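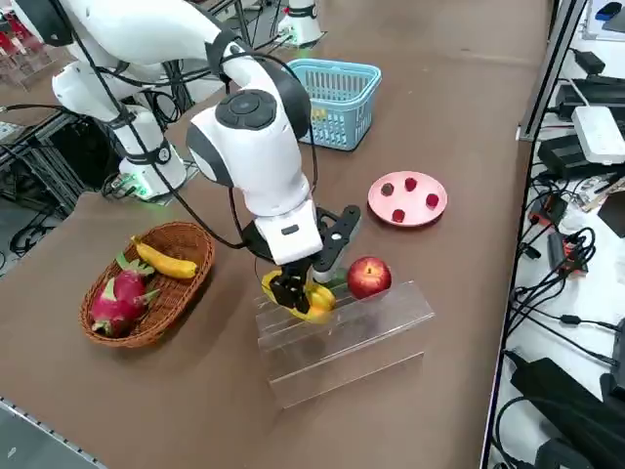

3 min read

Tekier two-finger gripper kit, three months on the bench
Posted August 15, 2022 by Eusebio Vidal
Filed under: Arms and end tools

I don't trust kits that promise a setup time on the box. The Tekier sleeve says 6 minutes from flange to first pick. My first fit, back in May, took most of an afternoon, and a good part of that went on the cable.

The mounting is fine. The bolts are the right length, the black side bracket has holes enough to shift a sensor when you change your mind, and the gripper sat square the first time. My complaint is with the sheet of paper that comes with it, which spends four panels on torque and one line on cable routing. "Secure cable to arm." Where? How much slack at the wrist? I strapped the column first and worked forward, leaving loops at the wrist housing big enough to look sloppy. They need to be. On my tidy first try the wrist pulled the lead tight before it reached the end of its travel, and the arm faulted out with code 385. The manual lists that as "general." Thanks.

Then there's grip force. The default is 700 on the kit's own scale, with no units given anywhere I could find. I check it with fruit, set out on a stepped acrylic stand so the fingers have to come in at a sensible height. A yellow mango (or whatever the grocer was calling a mango that morning) shows a bad setting fast, and an apple will put up with nearly anything, so don't calibrate on apples. I went down a little at a time until I got no marks, then saved that as the profile. The kit forgot it on the next power cycle. You have to save twice, once in the tool menu and once in the arm's own.

Upkeep is light so far. Wipe the finger pads, check the strap, look at the connector. I'd still buy spare pads with the order, as Tekier sells them only in packs through Helden and shipping was slow.

The Bakos kit costs more and has a proper routing diagram. If this is your first arm, get that one. If you've dressed a cable before and can live with a bad manual, the Tekier does the job, and I've left mine on.

Rating: 3 out of 5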